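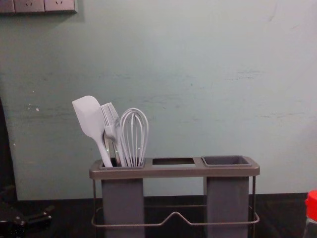
The line at Stirnwood made 900 lunches a day, and by December the arm was making 150 of them. It did the sauces and the glazing. It took a brush out of the caddy, did its trays, put the brush back and waited for the next rack to come through.

She had done glazing for six years. Now she stood at the end of the bench with a tablet from Borum and pressed the green square when a tray looked right. When it didn't, she pressed the other one and a box came up asking her why. The choices were too much, too little, missed area and other. She used other a lot. In the space for comments she wrote things like "edges first" and "the squash drinks it up, go twice."

The man from Borum came at 4 in the afternoon, when the ovens were off. He read her comments standing up, with his coat on.

"What does go twice mean?" he asked.

"It means go twice."

"Every time?"

"No. When it's gone dull."

He asked her to show him. She took the whisk and loosened the glaze, then brushed a tray of squash, left it, and came back to it while she was telling him about the parking. He filmed her hands. He asked how long she had waited and she said she didn't know. He looked at the film and told her it was 70 seconds.

"Then that's what it is," she said.

A week later the arm went twice. It did the edges first, too. The supervisor said the Hollis kitchen was getting one in the spring and they would want somebody over there to press the squares, same pay, longer drive. She said she'd think about it.

Her shoulder had stopped hurting — she noticed that in the shower one morning. She lifted her arm over her head and held it there. She hadn't been able to do that in a couple of years.

At work she wiped down her end of the bench and signed in to the tablet. The first rack came through. The arm did the edges, went down the middle, and stopped. She watched the squash with it. It had gone dull already, she thought, a good while before the arm moved again.

She pressed other.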